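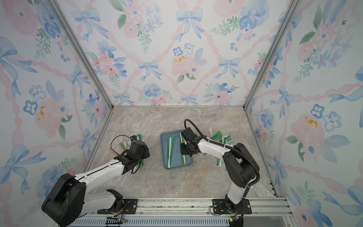

Flunatville Neighbors Help Board
Home > Food and Drink > Serving and Supplies

Wrapped straws keep getting messy in the tray. How do you set yours out?

Posted by Apolinar Barajas
Viewed 131 times

I look after the drinks table at Radu, a small tea room that does birthday parties and showers. The drinks corner has a marble-pattern surface and wallpaper with pink roses and blue bows, so anything untidy on the table shows up fast. Cups and napkins I can manage. The straws are what I can't get right.

We use the individually wrapped kind. They came as a mixed lot, some in green sleeves, some in white and some in tan kraft paper. I put them in a shallow blue-gray plastic tray with rounded corners. They start out lined up and by the second round of drinks they are lying across each other, with one tucked behind the next and gaps on the other side of the tray. People pull from the middle and the rest roll over.

I tried a tall glass first. The straws stood up fine but guests grabbed several at a time and put the extras back with bent ends. A few sleeves tore at the top that way and I threw those straws out.

What I would like to know:

Should I sort them by sleeve color, or leave them mixed?

Is there a way to keep them from rolling in a flat tray without buying a dispenser? I have looked at the Flurnier one and it takes up too much of the table.

The ends of the sleeves get pinched and creased. Is a straw still good to put out if the end is creased but closed?

The print on them is mostly Chinese. I can make out PLA and a line with -10℃ and 80℃. I assume that is a temperature range. We serve iced tea and also hot tea in January, so I need to know if they are all right in both.

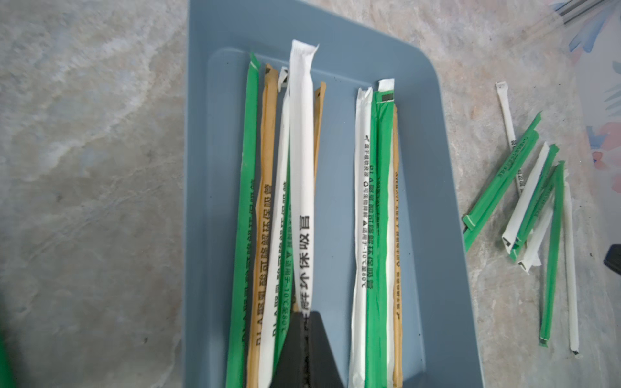

Wenceslao Manríquez

I ran the counter at a lunch place for 13 years and straws were part of my morning setup, so I'll go through these in the order you asked.

Color. Sort them if the colors mean something and leave them mixed if they don't. Before you decide, open one of each and compare them. Look at the length and the width. Mixed lots sometimes have a wider straw in one sleeve than in another. If they are all the same inside, I would put one color out per party. It looks calmer on the table, and when you refill you aren't picking through the box. Keep the other colors in their own bags under the counter.

Rolling. Your tray is probably fine but it is too wide for the number of straws you have in it. A straw will move until it meets something. Three things have worked for me:

Put out more straws, so the layer goes from one side of the tray to the other. One full layer is enough. If you stack a second layer the top ones slide off.

Or make the tray narrower. Cut a strip of stiff card to the length of the tray, fold it into an L and stand it along the inside. Tape the bottom of the L down. You can set it as close as you like, and it comes out when you wash the tray.

Or lay a folded cloth napkin flat in the bottom. Paper sleeves don't slip on cloth the way they do on plastic. Change the napkin when it gets damp. Keep the whole tray away from the ice bucket.

Lay them all the same way, running front to back from where the guest stands, with the ends just short of the edge. When they run side to side people reach over the whole tray to get one. Check it when you clear cups. It takes a few seconds to push them straight with the side of your hand, and you only touch the paper.

Creased ends. A crease is fine. Most sleeves are crimped at the ends anyway and they get folded in the box. What matters is whether it is closed. Run your eye along the end and the seam. If you can see the straw, or the end has flared and come open, take it out. Same if the paper has gotten wet and dried wavy. At my place the rule was that an open sleeve was a used straw, and it saved a lot of discussion.

Hot drinks. PLA is a plant-based plastic and it goes soft with heat. If the sleeve says -10 to 80 Celsius, iced tea is well inside that. 80 Celsius is 176 Fahrenheit. Tea straight off the boil is hotter than that, so I would not put a straw in it. Let it stand, or leave the straws off the table for hot drinks. Most people don't want one in hot tea. Check that every color of sleeve has the same numbers on it too. If one has no numbers, use it for cold drinks only.

One last thing on storage. Keep the box closed and out of the sun. I had a box of 100 next to a window one summer and some of them came out curved.

kettle_and_crumb

We just use a loaf pan. Narrow, high sides, nothing rolls. Line it with a napkin if you don't like how the pan looks.

I wouldn't bother sorting colors for a kids' party, they like picking one. For a shower I would go with the white or the tan. With that much pattern on the wall I would skip the green, but that's taste.

Also only put out what you need. I do one per guest plus 7 and I have never run short. Leftover straws that nobody touched go back in the box, but anything that has been handled a lot goes in the staff drawer.

Reply from Apolinar Barajas

Thank you both. I opened one of each color and laid them next to each other. Same length and same width as far as I can tell, so I'll do one color per party and start with the white ones.

I cut the card strip and tried it with the tray about half as wide. It holds much better. I used the lid of a Workis file box for the card, since it was the stiffest thing I had, and I'll cover it in plain paper before the next booking.

I'll keep straws off the hot tea table. I still need to go through the rest of the box and see if any sleeves are missing the temperature line.

Wenceslao Manríquez

Sounds good. When you cover the card, fold the paper under at the bottom so it doesn't catch on the sleeves when people pull one out.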